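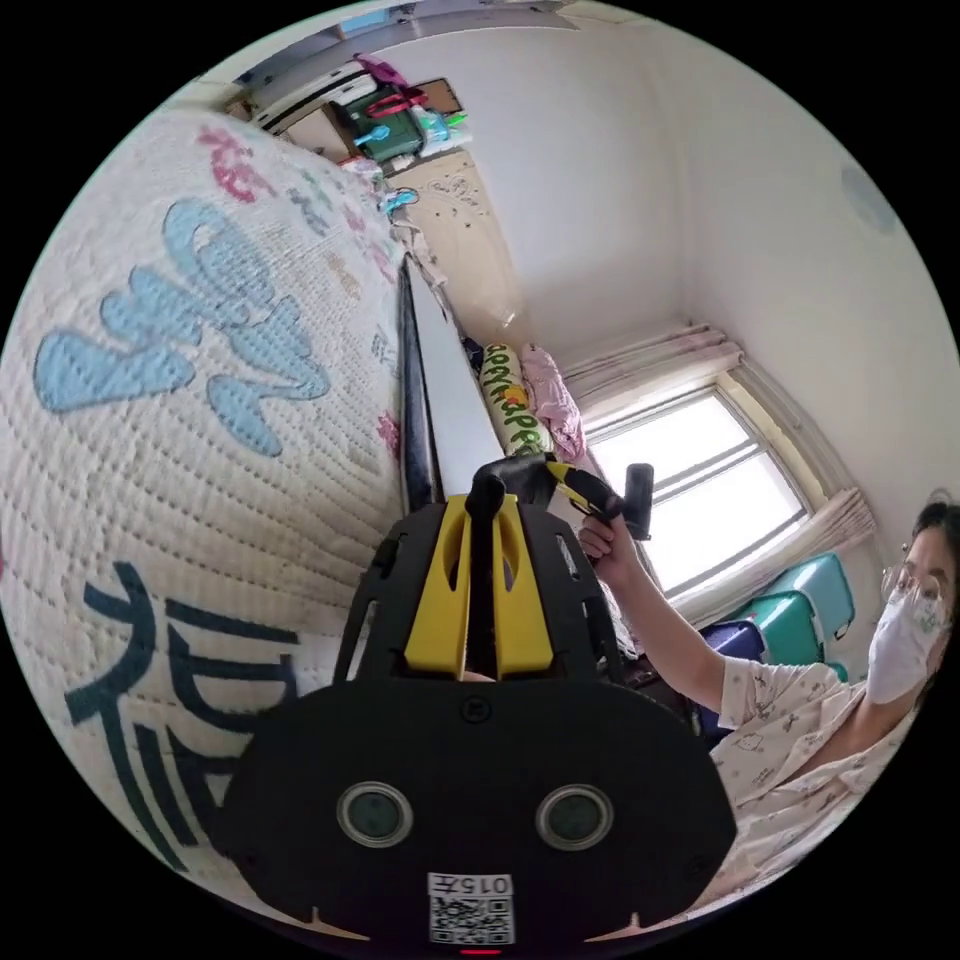 Quilted bed cover in a small bedroom: worth it or a nuisance?

tallboy_50
White cover, fine diamond stitching, great big calligraphy-style characters all over it in blue, teal and pink. My sister swears by hers and says I'll never need a duvet in summer again. I have my doubts. Anything that large and that white looks grubby in a week, and I can't see how it gets through a normal wash without the print going dull.

Grureck
Had one for five years. The print outlasted the stitching. Wash it inside out on cool and stop worrying.

Yutong Ren
Five years of how many washes, though? I've heard "wash it cool" about every bed cover I've owned and they all went bobbly. I'd also want to know what the filling is before spending a penny. Shops go very quiet when you ask.

Grureck
Once a fortnight. Mine never bobbled. Maybe you buy bad covers.

tallboy_50
Never mind the washing for a moment. Where does it live in winter? The bedroom is small and the only decent storage is the row of cream cupboards up near the ceiling, panelled doors, little round knobs. I'm told a quilt goes up there "easily". By whom? I'd need steps every time.
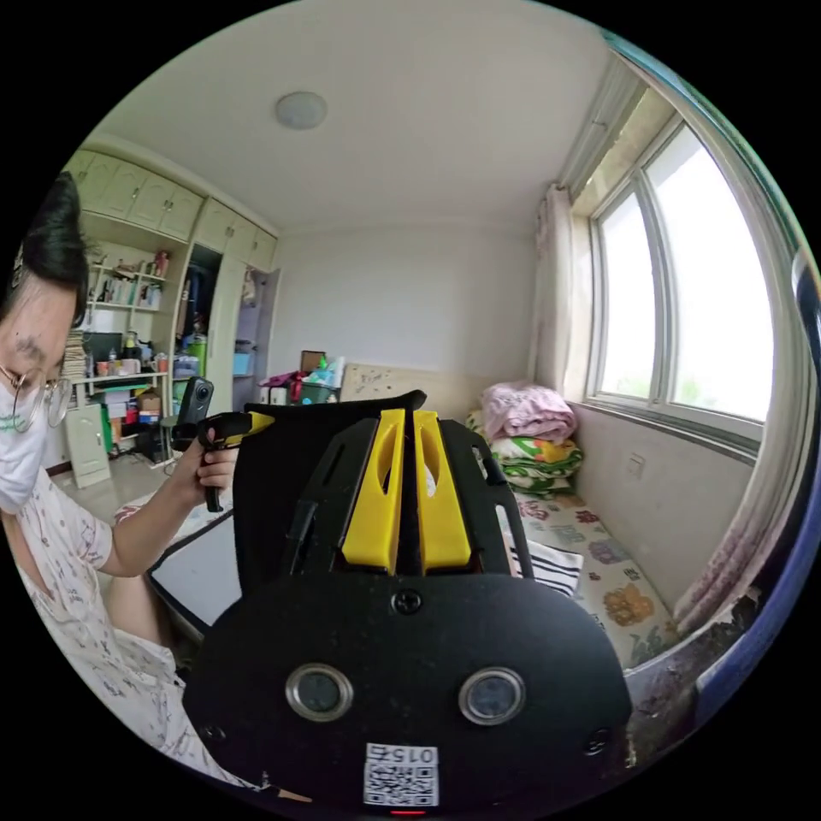
Re: where to keep it in winter

ondum706
High cupboards are fine for this. You put it up in November and get it down when it warms up. That's twice a year on a pair of steps, hardly mountaineering.

Yutong Ren
Until the door won't shut. Measure inside before you believe anyone – mine are much shallower than they look from the floor.

ondum706
Then fold it in thirds and roll it. Works for me.

Yutong Ren
Rolled mine. It came out creased and stayed creased till spring.

tallboy_50
Not convinced by either of you. I'll measure at the weekend and see if my sister will lend me hers to try in there.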